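Foro > Automatización y robótica > Kits y células comerciales
Tema: ¿Alguien ha probado el kit bimanual de Seltus para preparar juegos de piezas?

bobinas_y_cafe
Mensajes: 2.121

Buenas a todos. Llevo un par de semanas con el kit bimanual de Seltus en el taller, en préstamo hasta finales de abril, y tengo que decidir si lo compramos o lo devuelvo. Antes de meterme en el lío quería leer opiniones, porque en la web todo es maravilloso y en el foro no he encontrado casi nada.

Lo quiero para kitting puro y duro: coger una placa, un mazo de cables, un solenoide, lo que pida la orden, y dejarlo todo junto en una bandeja para que montaje no pierda el tiempo rebuscando. Series cortas y mucha variedad, o sea, lo peor para amortizar un robot, ya lo sé (no me riñáis todavía).

La mesa la tengo montada así, con cuatro cubetas y la bandeja de acero en medio:
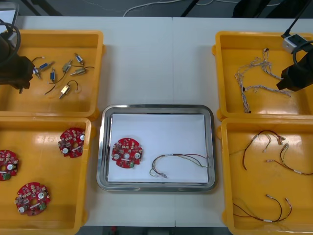

Los dos brazos en las cubetas de arriba; en la bandeja, una placa y un mazo sobre el papel blanco.

Con las placas redondas voy contento, las coge del borde y las deja bastante planas. Con los solenoides, regular: los cuerpos bien, pero los hilos se enganchan unos con otros y a veces se lleva dos. Y con los cables trenzados... pues eso, una maraña. Ahí sufro yo y sufre el robot.

¿Alguien lo tiene en producción de verdad?

tornillo_m3
Mensajes: 700

Yo lo tuve tres meses y lo devolví. El hardware me pareció decente, el software no tanto. Cada vez que cambiaba de referencia tenía que volver a enseñarle el agarre, y con series cortas acabas pasando más rato enseñando que produciendo. Para piezas rígidas y siempre iguales, perfecto. Para cables, ni loco.

Una pregunta: ¿el papel blanco de la bandeja lo pones tú o te lo recomendaron ellos?

bobinas_y_cafe

Lo pongo yo. El acero pulido me daba unos reflejos tremendos y con el papel la visión va mucho más fina. El técnico me dijo que podía comprar la bandeja mate que venden ellos, pero vi el precio y me fui derecho al paquete de folios, jajaja.

la_del_turno_de_tarde
Mensajes: 1.751

Pues yo no estoy nada de acuerdo con tornillo_m3. Nosotras lo tenemos desde hace más de un año y lo de enseñar cada referencia mejoró muchísimo con la última actualización. Ahora una placa nueva la dejo lista en lo que me tomo el café. ¿Qué versión tenías tú?

Lo de los cables sí te lo compro: el mazo suelto y enredado no lo saca bien ningún equipo de este precio. Probamos también el de Wendach y se le caía igual, con el agravante de que el soporte tarda una eternidad en contestar.

Bobinas, un consejo: no eches los trenzados a granel. Si los separas un poco antes de llenar la cubeta, el porcentaje de cogidas buenas sube una barbaridad. Los de rojo y negro con la funda blanca que tienes abajo a la derecha, tan separaditos, te deberían ir de lujo.

tornillo_m3

La versión de antes de esa actualización, seguro. Me alegro si lo han arreglado, pero yo pagué por lo que había entonces. Y perdona, si una persona tiene que separar los cables a mano antes de que los coja el robot, ¿qué te estás ahorrando? Ya que los tiene en la mano, que los ponga en la bandeja y listos.

la_del_turno_de_tarde

Hombre, se separan una vez al rellenar la cubeta y luego el robot tira solo toda la tarde mientras yo estoy en otra cosa. A mí me sale a cuenta. Entiendo que a ti no.

galga_fina

Me meto de refilón. ¿Habéis mirado las pinzas de Galindo? Son compatibles con el brazo de Seltus (hace falta un adaptador) y tienen la punta más estrecha. En mi caso los solenoides dobles casi desaparecieron. Eso sí, pierdes la garantía de la muñeca, leed bien el contrato antes.

bobinas_y_cafe

¡Anda, eso no lo sabía! Con el equipo en préstamo no me atrevo a tocar la muñeca, pero me lo apunto para negociar. Igual me las montan ellos si firmo.

Los de rojo y negro van bien, sí, los coge por la funda blanca y casi no falla. Esta tarde pruebo a separar los trenzados y os cuento.

tornillo_m3

Pide también precio del mantenimiento por escrito. A mí me lo subieron al segundo trimestre y me enteré con la factura.

la_del_turno_de_tarde

En eso sí te doy la razón, a nosotras nos pasó igual. Que te lo congelen 2 años como mínimo. Si se ponen tontos les dices que estás mirando Astness, a nosotras nos funcionó.

bobinas_y_cafe

Actualizo: trenzados separados y sale bastante mejor, aunque de vez en cuando arrastra el vecino por el conector. Mañana llamo a Seltus para lo del mantenimiento y las pinzas. ¡Gracias a los tres!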